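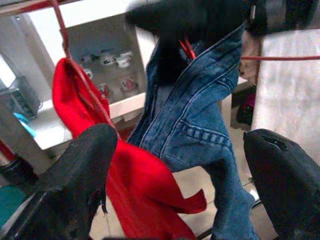

Progress report: automated unloading and sorting at the Andia garment care site
Submitted to: Sutcliffe program office
Prepared by: Pludon, site integration team
Date: 12 April 2023

1. Status

The work is on schedule for tasks 1 through 3. Task 4 (transfer to the folding benches) is behind and is covered in section 4. Spending is within the approved budget and no change is requested in this report.

2. Work completed

The arm takes hung garments from the drying racks and places them in sorting bins. In this reporting period it made 2547 pick attempts on mixed loads during normal shifts. Of these, 362 ended in a stop that needed a person, either to free a garment or to confirm a release. Stops are logged at the cell and reviewed at the end of each shift.

Thin items folded over a rack wire are still the main source of stops. The fingers can close on the wire together with the cloth, and the controller reads the extra force as a snag. Heavy items such as denim are easier to grip but swing after release and can drag a neighboring piece along the wire. Clips are a separate case. The arm does not open them, and a clipped garment is left for the operator.

Mitine, who supply the finger pads, have sent a second pad compound. It is fitted to one arm for comparison. Pad wear is now checked at the start of each shift instead of weekly, and the check has been added to the opening list.

3. Effect on staff

Before the trial, unloading was shared by everyone on the shift and took up most of the first hour. It is now assigned to one operator per cell, who clears stops, removes clips and handles anything the arm has passed over. The others go straight to pressing and inspection.

Operators report less reaching and bending. They also report more standing in one place, and the shift leads have asked for a rotation of no more than two hours at the cell. This was put in place in the third week and has stayed.

The larger change is in hanging. The arm does better when garments are spaced apart and hung from the same edge, so the people loading the racks have had to work to a pattern. Loading is slower as a result. Some of the time saved at unloading is lost here, and the figures we report in June will show both steps together — the unloading figure alone is misleading.

Two operators asked whether stop counts would be used to rate them. They will not. The log records the cell and the garment type only, and a notice saying so is posted at both cells.

Training now stands at 7 staff signed off to run a cell alone. Four more are partway through. Pay grade for the cell operator role has been raised with the Andia site manager and is not settled.

4. Open items

Transfer to the folding benches: the bin lift arrived with the wrong mounting plate. A replacement is on order.

Wire detection: a software change to tell wire from cloth before the fingers close is under test on the second cell, outside shift hours.

Evening shift: not yet included. The leads there want the rotation rule written into the shift plan first, and we agree with that order.

5. Next period

Fit the mounting plate and start task 4. Complete the pad comparison and send the results to Mitine. Time the loading step on both cells. Sign off the remaining trainees.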